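In Defense of the Blank Wall
by Marlies Wyss

When my husband and I moved into the house in Kollness, my aunt Edeltraud came by with a plum cake and a measuring tape. She set the cake on a moving box, looked at the long wall in the living room, and told me I'd want something up there before the week was out. She meant it kindly. She had a cousin who sold framed prints, and there would be a discount in it for me.

That was two winters ago, and the wall is still bare. I've painted it once, in a soft sandy color that I picked after far too much dithering, and apart from that I've left it alone. I have come to love it more than any other part of the house, and I'd like to say a word on its behalf, because I think bare walls get a raw deal.

People are uneasy around them. Guests who would never dream of commenting on my curtains or my cooking will stand in front of that wall with a cup of coffee and start making suggestions. A big mirror, to open up the room. Shelves! A clock. My neighbor Emil Moser, a dear man who once drove me all the way to Vesport with my cat howling in a carrier, offered me a stuffed pike on a board. I was touched, and I said I'd think it over, and I suppose I am still thinking it over.

I grew up in a full house, and I should say that I was happy in it. My mother hung everything. There were plates from every town we ever visited, school photos up the stairs, calendars that stayed up long past their year because she liked the picture for March. When we finally cleared the place we took 200 nails out of the plaster, and my brother kept them in a jam jar. I wouldn't trade those walls for anything. But I remember, too, that as a child I could never quite rest my eyes. Something was always asking to be looked at, and usually dusted.

A wall with nothing on it asks very little. In the morning mine is nearly pink. By late afternoon, especially now in January when the sun comes in low over the Zaugg bakery across the street, it turns the color of toast, and then it goes gray very quickly and I get up to put the lamp on. I've noticed I do my best thinking while facing it. Letters get written in my head, old arguments get settled, sometimes in the other person's favor. I've never had that from a framed print, even a good one.

There's money in this as well, though I feel a bit stingy bringing it up. A friend of mine paid a decorator 3000 for what they called a gallery wall, and inside a year she was tired of it and afraid to say so. A can of paint cost me 25, and if I get tired of that I can go and buy another can.

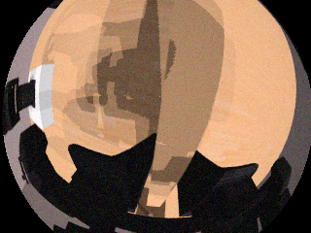 Warm tan and brown, the family of colors I keep coming back to.

I don't want to make a religion out of it. My kitchen is a jumble of postcards and recipes, and the hallway has my grandfather's barometer, which has been predicting storms for as long as I've known it. A house with every wall bare would feel like a waiting room, and I wouldn't want to eat my supper there. All I'm asking for is one wall – one decent stretch of it, in a room where you sit down – that you leave be.

If you're moving this spring, or just putting the Christmas things back in their boxes and wondering what should go up in their place, you might try waiting a while. Give it until summer. Put a comfortable chair across from it and see how you feel. Edeltraud still brings the measuring tape when she visits, and she's welcome to it, and to the good chair too, as long as she brings the cake.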